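September
By Si-woo Kwon

Hi all - time for another update on what your grant has been doing, and I'm happy to say most of it has gone into glasses. The tasting evenings at Rutherford are up and running, and we've had 319 people through the door this season! I had hoped for 400 by now, but August was slow (so many people away) and I had to drop one rosé night when the Ketero shipment got stuck at the port.

The short beginner course is the part I'm proudest of. We pour four wines, always blind, always with bread, and folks argue over them happily until I have to start stacking chairs. The dry Riesling from Tiditz has been the big surprise. People come in swearing they hate Riesling and then ask me where to buy it. I've moved it to the first pour, so nobody's palate is tired by the time they get to it.
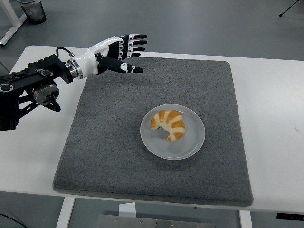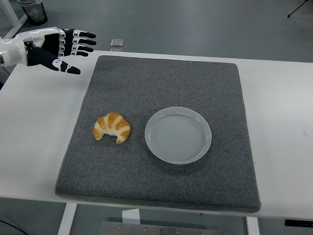
White table and gray felt mat, both photos.

Now for the money. We've spent 2590 dollars so far on wine, stemware and the printed tasting sheets. The stemware ran over - I bought the cheap glasses first, broke a whole box of them washing up, and then bought the sturdier ones I should have started with. The sheets came in under, so it nearly evens out. Receipts are in the folder, except the one from Detamer, who still owe me a corrected invoice for the sparkling. I've called twice and will call again.

Next up is the sparkling series, which will run through the holidays. I want to put a grower Champagne next to a Cava and a good dry cider and let people pick a favorite before they see any labels. Each night is capped at 30 seats and the first one is already full, with a waiting list. Could we talk about adding a second sitting? I'd need your okay to shift what's left of the printing money over to wine. I'm free most mornings before 11, so give me a call whenever suits you.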